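Wed 22 November

The maple came from the yard in Trunddale, same as the last lot. I went in for one length and came out with two, plus a bag of offcuts the man wanted gone. The total was 90, and that included the offcuts.

I have been making cutting boards since May, mostly for people at work. Christos Papadakis asked for one first and then his sister wanted one. The glue-up takes an evening. Sanding takes the weekend. I go up to 600 grit now, after trying to stop sooner on Xinyi's board and not liking how it felt once the oil went on.

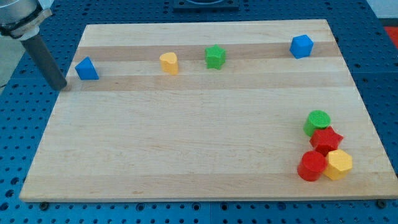

Pale wood with two darker stripes. I like them near one end.

Stripes are harder than they look. If one strip is a hair thicker than its neighbors, you feel the ridge with your thumb and have to plane the whole face again. I did that twice on the board for Peiyu and lost more thickness than I wanted. It still sits flat.

For oil I use plain mineral oil from the drugstore. Three coats, a day apart, wiped off after an hour. Ismael swears by a wax mix and gave me a jar to try, so the next one gets that. Chenxi's is next. She wants it small enough to fit behind her faucet.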